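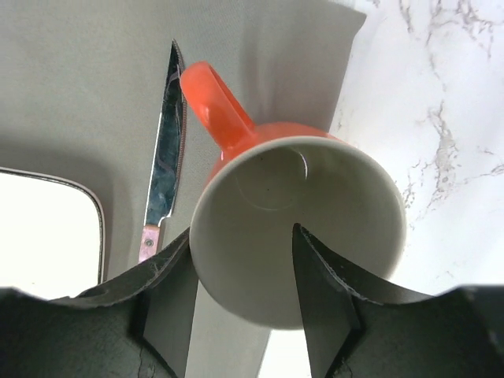

Why do people leave a mug on a desk after they have finished with it?

Mostly because the mug has become part of the desk. In our interviews the empty mug was rarely described as dirty or forgotten. It was described as being where it lives.

4.2 Tables that do two jobs

The Carnen survey asked 400 households which surface they ate at and which surface they did paperwork at. In 158 of them the two answers were the same piece of furniture, a result that will astonish anyone who has never rented an apartment. We call these shared tables, having rejected several worse names.

Shared tables are seldom cleared between jobs. Respondents spoke of "switching over" from lunch to bills, but the diaries they kept for us in December tell a gentler story. Lunch is pushed to one side, the bills are pushed to the other, and a border forms somewhere in the middle. Across the diaries we logged 646 entries in which an eating item and a desk item were within reach of each other, and the entries seldom record any distress about it.

Following Dvorak, we sort the items on a shared table into residents, which stay through both jobs, and visitors, which are supposed to leave. The scheme is tidy and the tables are not. Paper holders are residents almost everywhere. Plates are visitors. Cutlery is officially a visitor but behaves like a relative — it arrives for one meal and is still there at the next. Napkins resist the scheme altogether, and two of our coders are no longer willing to discuss them.
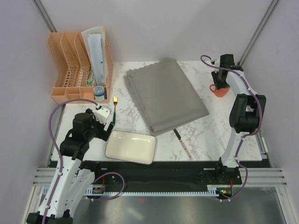
Figure 2. A shared table with items from both jobs: a desk organizer holding papers in the back corner, a folded grey napkin in the center with a knife partly under it, a cream-white dish near the front and an orange mug toward the back right.

The Kover index, which scores a table by how many of its visitors have overstayed, was designed for offices and assumes that somebody goes home at the end of the day. Applied to a household it gives very high values for everyone, including, regrettably, the authors. We therefore used the adjusted form from the Skurkex study, in which an item counts as overstaying only if it has been moved at least once to make room for something else and then put back.

The adjustment helps with plates. It does little for mugs, which are moved constantly and put back constantly, often by people who told us they were just about to wash them. We return to mugs in Section 5, where they take up more space than we had planned.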